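4. Setting Up Source Alerts

Omedeo Newsroom Monitor checks incoming stories against a list of registered news outlets and notifies the editor on duty when a story cannot be matched. Complete Section 3 before beginning.

4.1 Open the Alerts panel and select New Alert.

4.2 Enter a name for the alert. Names may contain up to 500 characters.

4.3 Choose a source list. The standard list, Kallside, contains 1,857 outlets. The extended list, Durnus, contains 2,043 outlets and includes community radio stations.

Note: Only one list may be active in each alert.

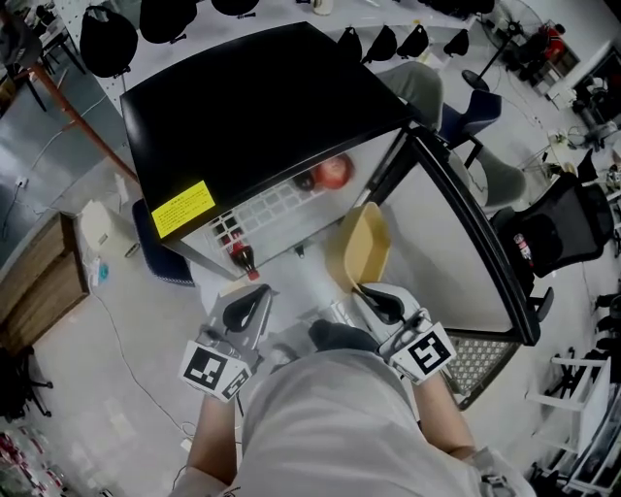

4.4 Set the matching level. Select Strict to compare the full text of a story, or Headline to compare the title alone.

Caution: Changing the matching level clears all pending results. Export any results that must be kept – they cannot be restored afterward.

4.5 Enter the e-mail address of each editor who is to receive notices, then select Save.

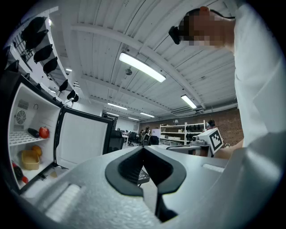
Hand-held gripper, with a person in a white long-sleeved shirt to the right.

4.6 Select Send Test. A test notice is delivered to every address entered in step 4.5. If the panel shows code 517, the mail server has refused the message. Correct the server settings and repeat this step.

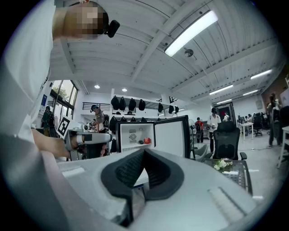

Can one alert cover stories in more than one language?
Each alert applies to a single language. Create a separate alert for every language in which the newsroom receives stories, and assign a source list to each.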